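**Gripper squeezes harder and harder on soft plastic bottles, then lets go. Is it the wrist or me?**

Posted by Inês Coelho, Sat 19 March

Hello all, and sorry in advance for the length of this. I've read back through the old threads and found plenty about dropped glasses and dropped tins, but nothing that quite matches what I've got.

I have a small arm with a Plisico two-finger gripper, bought second-hand from a chap who had used it for sorting parcels. I'm teaching it to pick up everyday shopping and stand it the right way up, because my mother has trouble with her hands and I'd love it to be some use to her one day. (She is very patient about all this. She calls it the heron.) It's been a slow and mostly happy winter project, and up to last week I was feeling rather pleased with myself.

Boxes are fine. Tins are fine. Thick bottles, like washing-up liquid, are fine too. The trouble is with thin drinks bottles, the sort that give when you press them. The gripper closes, the force reading climbs to where I've set it, and then as the plastic gives way the reading falls again, so the fingers close a bit more to make up for it. Then the plastic gives a bit more. On it goes, with a horrid little ticking noise, until either the bottle pops out sideways or the motor trips its overload and the whole hand goes limp. When it goes limp it drops whatever it has. Twice now that has been a full bottle from a decent height, and the second time the cap came off and I had milk tea down the back of the cooker.

What I've tried so far:

- Lowered the force setting. Better on empties, but full ones slip straight through.
- Cleaned the finger pads with warm soapy water and let them dry overnight.
- Swapped the lead between the wrist and the base for a new one.
- Slowed the closing speed to the lowest it will go. It does the same thing, only slower.

The counter in the software says the hand has done 1,256 closes since I reset it, and I've a feeling the handbook suggests looking at the pads at 1,000, but they don't look worn to me.

So is the force sensor in the wrist on its way out, or am I asking it to do something silly? And, more worrying, should it really be going limp when it trips? I'd have thought holding on was the whole idea.

---

**Mafalda Paiva**

Hello Inês, and hello to your mother and the heron.

I don't think your sensor is dying. If it were, I'd expect trouble with the tins as well, and you say those are fine. It sounds to me as though the hand is doing just what it has been told. You've asked it to keep a certain force, the bottle keeps backing away from it, so it keeps following. A stiff thing pushes back and the fingers stop. A soft thing never quite does, and the poor motor sits there working flat out until it cuts out.

What cured mine was giving it two limits in place of one. Let it close to the force you want, but also tell it how far it may travel after the first touch, and when it reaches either of those it stops and holds its position. On the Antunes software I use, this lives under the grip profile and is called "travel after contact". I'm not sure what the Plisico people call it, but there is bound to be something like it. Start with a very small amount and work up with a full bottle, over a folded towel, close to the table. Please do the towel bit! I thought I could skip it and I spent an evening mopping under the fridge.

Now, the going limp. Yours probably has a setting for what happens on overload, and on a lot of second-hand hands it will have been left on "release". That makes very good sense if there's any chance of the hand closing on somebody's fingers, so I'd be careful about changing it while your mother is the one standing next to it. What I'd do is leave it on release and make sure it never gets as far as tripping. If you do decide to change it to hold, have a stop button where you can both reach it, and try it with the arm's power switched off and on again, as some of them forget the setting and go back to the old one.

The other thing I'd look at is where the fingers land. The bottom of a drinks bottle is usually a good deal stiffer than the middle, and a bottle that sits in something is easier on the hand than one held in mid-air. I keep a few bottles and holders purely for this sort of testing and I bring the hand in low, at the holder, with the bottle upside down in it.

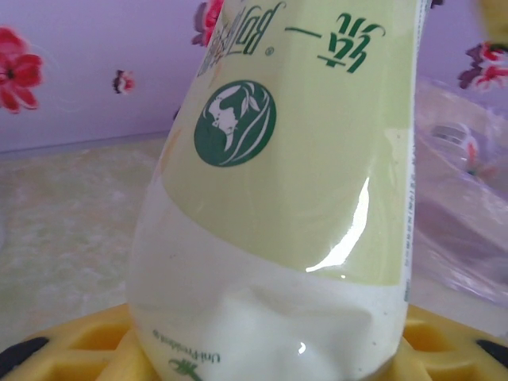
Datosham wrote underneath that he agreed about the travel limit but would go further and throw away the force setting altogether for bottles. He closes to a fixed width, measured beforehand with a ruler for each sort of bottle, and says he hasn't had a trip since June. His warning was that it only works if you know which bottle is coming, and that a bottle left in a warm kitchen can feel quite different from the same one out of the fridge, so he measures both.

Mafalda again, just to add to that: fixed width is a perfectly good way to go if you've only a handful of things to pick up. I'd keep the force limit switched on behind it all the same, set fairly high, so there's something to catch it if the wrong bottle turns up or a hand gets in the way.

---

**Flandell**

had this, it was the pads. change the pads

---

**Inês Coelho**

Thank you all so much, this is wonderful. I found it! It's called "follow distance" on mine and it was set to unlimited, which explains a great deal. I've brought it right down and done a good long run this afternoon over a bath towel, with half-full bottles to begin with and then full ones. No ticking, no tripping, and one slip, which I think was me putting the bottle down crooked.

The overload setting was indeed on release and I've left it there, as Mafalda suggests. My mother has asked for a stop button of her own, a big one, so I'm going to wire a second one in by her chair before she goes near it again.

Flandell, I've ordered pads as well. They were cheap enough, and the left one does look a bit shiny now I've had it under a proper lamp.

I still need to sort out bottles with hardly anything in them, as they tip over when the first finger touches. If anyone has a trick for that I'd be glad of it, but I'll start a new thread so this one stays tidy.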